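Clembridge Community Laundry News

Folding table: how we would like it used this summer

The folding table at the Onton Road laundry room has been busier than usual since the school term wound down, and we have had a run of notes in the book about it. Most are about things left behind, and a few are about people taking up the whole table for one load. The points below were agreed at the April meeting and have been on the wall by the door since then, but the notice is small and the print has faded, so they are set out again here.

Please bring your washing to the table in a basket and keep the basket at the back or on the floor beside you. The front edge is the part people need for folding. If you have more than one basket, leave the second one on the rack under the window until you are ready for it.

Wipe the table before you start. There is a roll of paper and a spray bottle on the shelf above the sink. The wood marks easily if a damp towel is left on it, and we had it sanded and oiled last year at a cost of 70 pounds, which came out of the machine takings. Anything still damp should go back in a dryer or on to the airing rails.

Large flat pieces are the ones that cause trouble. Sheets and tablecloths get dragged across the floor when one person tries to do them alone, and then they have to be washed again. The way that works best is to hold the cloth by two corners of the long side, lift it clear of the table and let the middle hang for a moment so that the creases drop out.

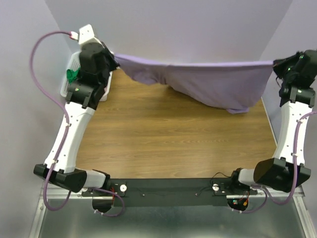 Once it is hanging level, lower the bottom edge on to the table first and let the rest follow. Bring the top corners down to meet the bottom ones, smooth from the middle outwards with the flat of your hand, and then fold from side to side until it is the size you want. With thin cotton it helps to fold in thirds the last time, as the finished piece stays shut in the cupboard. Towels are easier and can be folded in half straight on the table without lifting.

Fitted sheets are another matter. Tuck the corners inside one another in pairs, lay the sheet down with the elastic facing up and turn the edges in to make a rough square. It will never look as neat as a flat sheet. Several people asked for this to be written down, and a fuller version is in the blue folder next to the change machine.

Lost property is now full. Among other things the box holds 14 pillowcases, 2 bath mats, a child's dressing gown and one half of a set of striped curtains. Everything in it will be kept until 8th July and then taken to the charity shop on Ploltier Street. If you think something is yours, take it out, sign the sheet and put the lid back on.

The second dryer has been looked at by Kokkinos Appliances. It needed a new belt and a new door seal and is working again, though it runs hotter than the first one. Use the low setting for anything with elastic in it. The coin tray on the left-hand washer still sticks, so push the coins in slowly and press the return button if the light does not come on. A replacement tray has been ordered.

We have also been asked about soap powder. We cannot keep a shared box any longer, as it was being emptied within a few days of being put out. Single tablets can be bought from the shop next door, and the machines need only one for an ordinary load. Two will leave a white film on dark clothes.

Opening hours over the summer stay the same. The last wash should go in an hour before closing, which leaves time to dry and fold before the lights go off. Please check the drums and the table before you leave.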